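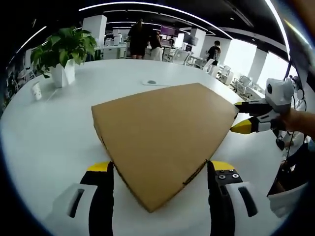
## Kalia handheld grippers vs. the Lastton pair - anyone else not convinced?

**benchrat_16** - 1/23/19

We're comparing two sets of handheld grippers for packing demos, with one unit in each hand. The Kalia set has the black fingers with yellow tips. The Lastton set goes on the same table next week. So far I don't see what the Kalia price buys us. A big flat box takes a unit at each end, and the wide lens bends the table edges so much that I wonder how useful the video will be for judging distance.

Trelmont's sales page says "any household item." I'd like to see their list.

**mopboard**

Which items are you using? Boxes are easy. Soft packs are where these things fall apart.

**benchrat_16**

Soft packs are next.
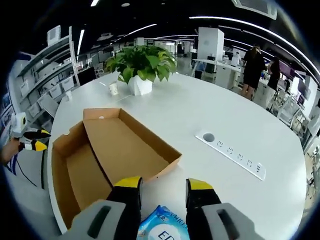

*Fingers open over the blue and white packet, box to the left.*

My gripe is the approach angle. Coming down from above, you have to tip your wrist forward, and after 16 picks I was sick of it. Two of us tried it and we both had the same complaint.

**quietservo**

Disagree on the wrist thing. We've used the Kalia set for six weeks and you stop noticing. Raise the table or stand farther back. The cable bothers me more, it always hangs where my knee wants to be.

**mopboard**

"You stop noticing" is what people said about the Rutherford handles too, and those are in a drawer now.

**quietservo**

The Rutherford handles had a bad trigger. Different problem.

**benchrat_16**

I'm with mopboard on this one. If my wrist hurts on day one I'm not going to trust a long session. Anyway, bags:
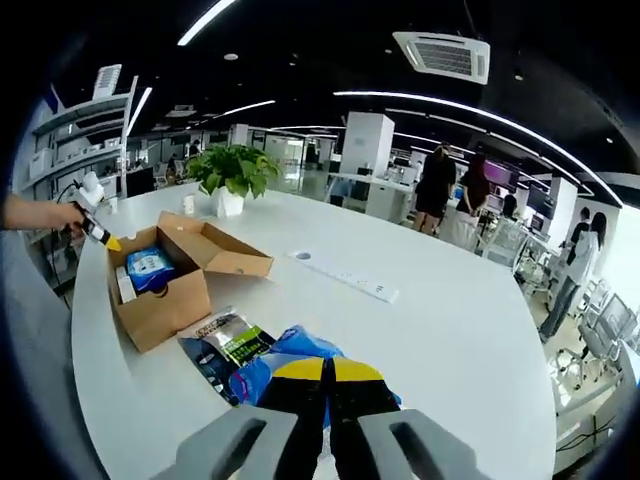
*Blue plastic bag and the dark packet partly under it. Open box at left.*

Overlapping items are the test I care about. I want to take the bag and leave the packet where it is. My scoring is strict, if the bottom item moves it's a fail. I'll run seven tries per item with each set.

**quietservo**

Seven is too few to say anything. And you're testing your own hand as much as the gripper.

**benchrat_16**

Fair, but the same hand is going to use the Lastton set. I'm picking something to buy, I don't need a paper out of it.

**tapeandshim**

Swap the order halfway through or the second set gets all the benefit of your practice. Also put a ruler on the table for one clip per set, then you can check how bad the lens is at the edges. My money is on both sets being bad.

**benchrat_16**

Swapping the order is a good idea, will do. I'll post the Lastton numbers in this thread when I have them.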